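Shapes With Corners, Shapes Without

Have you ever tipped a tub of blocks out onto the floor and wondered why some of them roll away under the couch while others stay put? It's a very good question, and grown-ups who study maths have been thinking about it for a long, long time!

Let's begin with corners. A corner is the spot where two straight sides meet, and you can find one with your fingertip (go on, try it on the edge of a book). A triangle has three, a square has four, and a shape with six is called a hexagon, like the little rooms bees build for their honey.

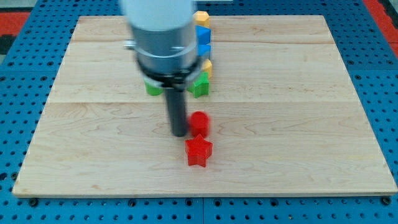
Words by Dušan Oravec | 20 Sep 2024

Colourful blocks on a wooden board are a lovely way to go corner hunting. A star is my favourite, with its corners poking out and other corners tucked in between the points, so your finger has to travel in and out, in and out, all the way round. And then there's the cylinder, like the red one, with round ends and no pointy corners at all. Lay a cylinder on its side and give it a gentle nudge, and off it goes!

Now have a look around your kitchen. A tin of beans is a cylinder too, and so is a rolling pin, if you don't mind about the handles. What else can you find?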